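Saubere Regeln für zwei Arme

Dragica Obradović schreibt bei Floscombe die Arbeitsanweisungen für Versuche mit Roboterarmen. Im November 2023 habe ich mit ihr gesprochen, und zuerst wollte ich wissen, warum eine so kleine Aufgabe eine schriftliche Regel braucht. 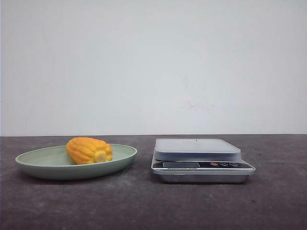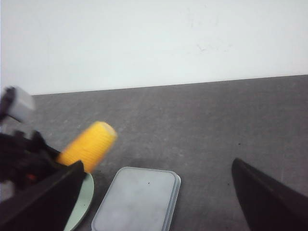 "Weil jeder Mensch unter 'fertig' etwas anderes versteht", antwortet sie. Ihre Anweisung hat 14 Punkte. Der erste verlangt, dass die Anfangslage vor jedem Durchgang aufgeschrieben wird - auch dann, wenn sich scheinbar nichts verändert hat. "Wer das weglässt, kann später zwei Durchgänge nicht vergleichen."

Streng ist sie auch bei den Abbrüchen. Von den ersten 325 Durchgängen wurden alle behalten, auch die misslungenen. Ihr Kollege Costel Golob wollte diese zuerst löschen. "Wir haben darüber lange diskutiert", sagt sie. "Ein Fehler ohne Protokoll kommt wieder."

Und die Sicherheit? Während sich ein Arm bewegt, greift kein Mensch in den Arbeitsbereich. Der Halteknopf muss mit ausgestreckter Hand erreichbar sein, und wer ihn drückt, muss sich dafür nicht rechtfertigen. Diesen Satz hat sie selbst in die Anweisung geschrieben.

Im Februar soll die nächste Fassung kommen. Über den Punkt neun, die Übergabe zwischen zwei Bedienern, streitet sie noch mit Golob.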